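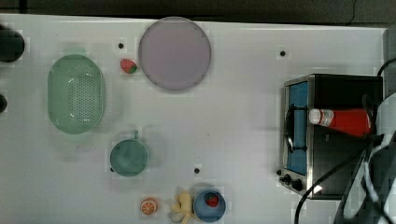
May 1, 2018. Kitchen table, morning and most of the afternoon.

Plan was to finish the oven door demonstrations for Skullgate and move on to the fruit before lunch. We finished the oven door demonstrations.

Started with hand guiding. Arm in free-drive, one hand on the wrist, one on the elbow, pull the thing through the motion and try to look like someone who does this for a living. The approach to the door handle is fine. The pull is where it goes wrong, same as in October. The door wants an arc, my shoulder wants a straight line, and the arm faithfully records my shoulder. On playback it hauled the whole oven a little way across the table with great conviction and the door still shut.

Second attempt: held the oven down with my free hand. I then had no free hand, having needed both for the arm. Asked for help, got help, and we recorded a lovely smooth opening that depends entirely on a person holding the oven. Deleted it.

Third: strip of grippy matting under the oven, slower pull, elbow lifted before starting so it doesn't run into its limit halfway round. This works. Kept 16 good ones, binned the rest, and I've written the starting joint angles on the sheet taped inside the cupboard so we don't have to find them again by grunting.

Things to remember for hand guiding:

Reset gravity compensation whenever the gripper is changed. It had not been reset. The arm sank gently all through the first batch and I spent it thinking I was tired.

Don't grab the arm below the wrist. You end up pushing the gripper sideways and the force readings are then mostly you.

Press record, wait a beat, then move. If you go straight in, the first bit of every demonstration is the arm recovering from your thumb hitting the button.

Stop at the end. Properly stop. Half of last week's recordings finish with the arm drifting off to one side while whoever was driving turned to look at the screen, and the trained policy has picked this up beautifully. It opens the door and then wanders off.

Change of method after lunch. Fruit by remote control using Firari, now that the new build has the clutch pedal back. For anyone who missed the build without the clutch: you could not put the hand controller down without the arm putting itself down too. We are all friends again.

Layout for the fruit tasks is a loose one. Colander to one side, plate up near the far edge, fruit wherever, oven left in place because moving it would mean redoing the matting. Between episodes the fruit gets moved and the big things get nudged. "Nudged" has been interpreted generously by different people, so: a hand's width at most, please, and turn the plate if you like, but it's round and I can't see what you'd be hoping for.

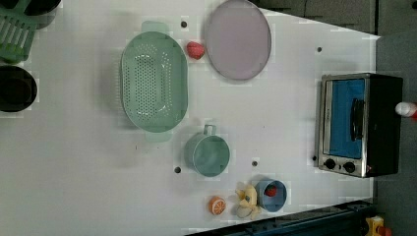 Overhead view of the table, colander on its long axis and the oven over on the right.

First fruit task is strawberry to colander. Easy to describe and irritating to do. From the remote station you have the overhead view and the side view, and neither tells you how high the fingers are. You learn to watch the shadow. I was doing well with the shadow until somebody opened the blind, at which point there were two shadows and I closed confidently on the table.

The table is all right. The fingertip pads are less all right. Swapped the left one, spares are now down to the last bag. Order more. I've written "order more" in this book before, I found it when I was looking for the joint angles.

Second task is strawberry out of the bowl. Harder, as expected. The fingers have to come in steeply or they catch the rim and take the bowl for a walk. What worked best for me was to come in from above, open the gripper only as far as necessary, and close slowly. What worked worst was hurrying. Grodska sent over their notes on this and they advise a wide opening and a quick close, but their bowl is heavier than ours and, I suspect, so is their patience. Their recordings do look better than ours. I've asked for a few of the raw files, with the failures left in.

Third task, the cups, was meant to be a warm-up for Annan. Pick up from the side, lift clear, move across, put down without tipping it. I did a run of these late on when my hands were already sore from the controller, which is the wrong time, and it shows in the logs as a sort of tremble. If we keep them, we are teaching the robot to be me at four o'clock.

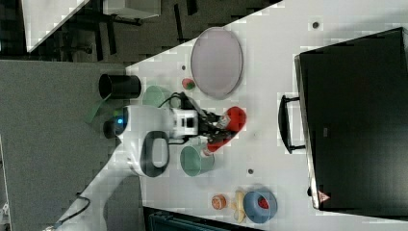
The trick with the cups is the wrist. Firari maps your hand rotation straight on to the gripper, and a human wrist runs out of turn long before the task does. So you clutch out, untwist, clutch back in and carry on. Do it while the arm is still and the recording just has a short pause in it. Do it while moving and you get a jerk which the smoothing then spreads over everything either side, like butter. I've marked the jerky ones in the log with an X. The ones marked with a question mark are those where I couldn't tell if the jerk was me or the network.

The network, incidentally, was dropping packets again after three. The lag wasn't bad enough to stop for but it was bad enough to make me overshoot, correct, overshoot the correction and say something that is on the audio track. Do we need the audio track? Could we turn it off by default?

Side by side, since I'll be asked on Thursday: hand guiding is better for the oven door. You feel the hinge through the arm and you stop fighting it. Remote control is better for small objects on the table, mainly because your own arm isn't in the camera view. The policy we trained on the hand-guided fruit had clearly decided that strawberries are associated with a sleeve.

Target for the full set is 1,000 demonstrations. I did the sum on the back of the fingertip packaging and then turned the packaging over. At today's rate we need either more people on the controller or a shorter list of tasks, and I know which of those is cheaper. Suggest nobody drives for longer than 60 minutes without a break. The last stretch of every session is the one we throw away.

Reset time is the other thing. Putting the fruit back takes nearly as long as the demonstration and is done entirely by us, the trained staff. Somebody suggested teaching the arm to do its own resets. I have put this on the board under Later.

Left as is for tomorrow:

Free-drive off, arm parked, brakes on. I checked the brakes twice, see entry about the brakes.

Oven matting stays where it is.

Logs copied to the Skullgate folder, except the last 2, which the copy script claims are still open. They aren't open. Restart the logger and try again.

Blind stays shut during fruit. I've put a note on it.

Still to do: recalibrate the overhead camera, check whether the new left pad has changed the closing width, and do the orange, which I have been putting off because it rolls.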